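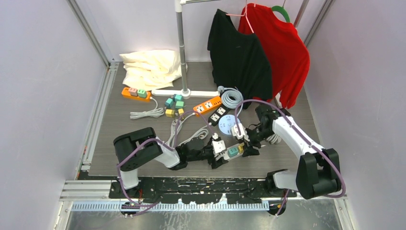

Both arms at work over the plugs and adapters, Inthanon cell.

Home Workshop Tips Machines Bookings Contact

Looking After the Inthanon Two-Arm Cell
January
By Workshop Services, Wisetti Technical Centre

The following tips apply to the Inthanon cell in the Sanona workshop and are to be read together with the general rules for powered equipment. They cover setting up, cable care, cleaning and small repairs. Work inside the joint housings is outside the scope of this page and must be referred to Workshop Services.

Before switching on

Isolate the cell at the wall before reaching past the front rail. The stop button halts the arms, but it does not remove power from them, and it must not be relied upon while hands are inside the enclosure.

Check that both arms are firmly bolted to the black mounting plate. Take hold of the base of each arm, low down, and press gently from side to side. Any movement at the plate means that the bolts are to be tightened before the cell is used. Do not pull on the forearm to carry out this test. It is a long lever, and what feels like a loose base is often ordinary play in the joints.

The plate is scuffed from use. Scuffing alone is no cause for concern. A raised burr beside a bolt hole is another matter, as an arm seated on a burr will lean slightly and its grippers will not meet where they should. Remove burrs with a fine flat file, wipe away the filings with a damp cloth, and refit the arm. Compressed air is not permitted for this job.

Tightening the base bolts

Use the hex keys in drawer 39 and return them to the same drawer. Bring each bolt up finger tight first, then work across the base from corner to corner in small turns. Tightening one side fully before the other will tilt the arm. Once both arms are down, run the homing routine and watch the grippers come together at the middle of the floor panel. If one sits visibly higher than the other, slacken the bolts and begin again.

Thread-locking compound may be used on the base bolts only, one small drop to each.

Care of the purple cables

Most faults reported on this cell are cable faults. Each arm carries a purple cable along its links, and the cable must have enough slack to form an open loop at the joints. A cable pulled flat against the link will tug at its connector each time the elbow straightens. Too much slack is also a nuisance, as the loop can droop into the work or catch on the other arm.

-- With the power off, move each arm slowly by hand through its full reach and watch the loops as they open and close.
-- Refit any clip that has slid along the link.
-- Feel along the cable for flat spots, nicks or stiff lengths.
-- Press each connector home with the thumb. Do not use pliers.
-- Where a cable must be tied, use soft hook tape. Nylon ties cut into the jacket and are not to be fitted.

A cable with a nick that shows the inner wires is to be replaced the same day. Tape is not an acceptable repair. Replacement cables are held in the Tokuton cabinet under stock number 2481, and the person who takes the last one is asked to enter it on the reorder sheet.

Grippers

The grippers collect fluff whenever garments have been in the cell. It gathers at the finger pivots, where it is hard to see, and the fingers become slow to open. Brush the pivots out with a dry, soft paintbrush. Do not oil them. Oil holds dust, and it also marks light-coloured cloth.

Inspect the fingertips under a good light. A tip worn smooth will let a small plug roll as it is lifted, and the fault is easily mistaken for poor positioning. Replace tips in pairs on the same gripper. The two grippers need not be changed together.

If a gripper closes fully but will not hold, confirm that nothing is lodged between the finger segments before changing any settings. Offcuts of thin cord and broken bits of plastic have both been found there.

Laying out power strips, plugs and adapters

Power strips, adapters and plugs used as handling pieces in the cell must stay disconnected from any supply. Follow each cord to its end by hand before starting. Cords lie over one another readily, and following one by eye is not sufficient.

Long cords that are not part of the task should be coiled and set toward the back. A cord that is part of the task may lie loose, but it should be kept clear of the arm bases, where it can be drawn under a joint.

Discard any plug with a bent prong or a cracked case, and any adapter that has begun to split at the seam. Cut the cord off a discarded strip before it goes in the bin, so that it is not taken home and plugged in.

Garment rack and cloth

The rack stands at the rear of the floor panel. Hangers should hook fully over the bar. Sleeves and hems are to hang clear of the arms' reach whenever small parts are being handled, and spare cloth is best left against the back wall. Check the rack base for wobble after any move. A folded strip of thin card under the low side will do until the base can be levelled.

Cleaning

1. Isolate the cell and wait for both arms to settle.
2. Lift out the loose pieces and place them in the parts tray. Do not stack them on the mounting plate.
3. Vacuum the floor panel with the soft head, working along the grain.
4. Clear the serrated strip on the front rail with a stiff nylon brush, then vacuum up whatever falls below.
5. Wipe the walls with a barely damp cloth and let them dry before power is restored.
6. Wipe the metal surface below the rail last. It shows every streak, and a dry microfibre cloth gives the best result.

Spray cleaners must not be used inside the enclosure. Apply the cleaner to the cloth, outside, and wring it well.

Service intervals

The cable check is due after every 20 hours of running. Fingertips have lasted almost 58 hours when only cloth is handled, and noticeably less with plugs and adapters, so they should be looked at during each cable check. Base bolts are to be checked at the start of each month and again whenever an arm has struck the wall or the other arm, however lightly.

Record all work on the card at the side of the cell -- the hours shown, the part changed and the arm concerned, left or right as viewed from the front rail. Entries such as "fixed cable" are of little use to the next person.

A grinding noise, a hot smell or a joint that drops when power is removed must be reported without delay. Isolate the cell, hang the tag on the switch and leave the arms as they are.

Contact Workshop Services | Copyright Wisetti Technical Centre | Back to top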